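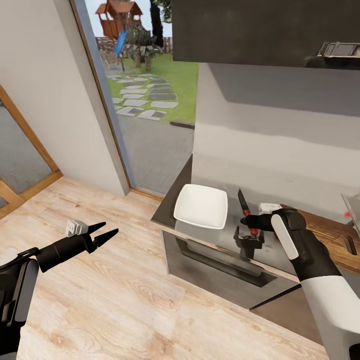
Remember the knife-handling update Brindska was so proud of? Well, it's been pulled! The company posted a short notice on 18th February saying the latest release of its two-arm kitchen software has a fault in the grip check, and anyone running it on real hardware should go back to the June version for now.

As far as I can make out from the notice, the trouble starts when one arm is already holding a tool and the other stops to replan. The waiting arm is meant to stay put with its fingers closed. In 4 of 2,000 simulated runs it got a release command instead, and down went the knife (virtually, thank goodness). I know that sounds like a tiny number, but I wouldn't want my feet under it.

The fault came to light at Bjarnason, the test shop that runs Brindska's releases through its own simulated kitchens before they go out to customers. This time the release went out first and the testing came after - not a great order to do things in, if you ask me, and Brindska more or less admits as much.

No injuries have been reported. Some 307 customers have the update installed, and they should all have had an email by now. If you're using the Prekau gripper add-on you need to roll that back too, as the two share the same check.

A fix is in testing, with no release date yet. Until then Brindska wants blades kept out of both grippers, even in slow mode. I'll post again when the new version is up.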